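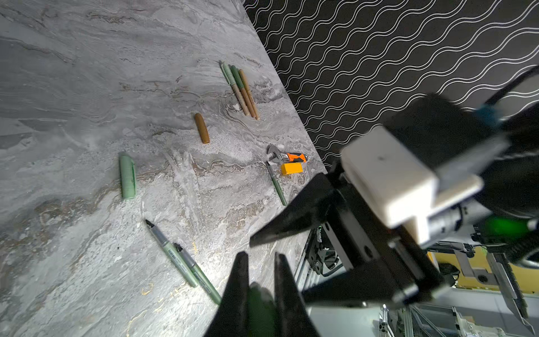
Last changed 20 August 2023
Notebook > Cemley > Arm software > Diary

Spent the morning on the grasp planner and most of the afternoon on the thing I thought was the grasp planner. The table had the pencil-like sticks on it, the two sage-green markers, the loose cap-like pieces and the small orange and black wrench. The marble-patterned top is hard on the segmentation. Some of the veins run on the same diagonal as the markers, and the old model kept proposing grasps on bare tabletop. Retrained weights from Engelbert went in first thing. He used 1808 labeled crops, and 139 of those are background only. The vein grasps stopped.

The two markers side by side are still a problem. The mask comes back as one wide object and the planner picks the middle, so the finger goes for the gap. I raised the edge weight in Fendulo and got two masks, but then the wrench split in half at the line between metal and grip. Put the weight back. Hermine thinks we should split on depth instead of color. I'll try it, though the depth is poor at that height and the sticks mostly vanish into the table.

After lunch the wrist pose was late again. I had blamed the planner for it since March. Logged the timestamps on both sides and the delay is in the bridge, where the joint states wait behind the image messages in one queue. Moved them to their own thread. Offset in the replay is down to 2 ms and stays there. Brigitta asked for the log, sent it to her at Gernbridge.

Also changed the approach height so the fingers stop higher before closing on anything thin. It costs a bit of time per pick. Valentin will complain about the cycle time and he can have the old value back when the stick grasps hold up in replay.

Left to do: depth split, a test for the queue change, and rename the config keys, which still say Aigner in two places. Pushed everything to my branch except the Fendulo settings. Home at seven, leftover soup.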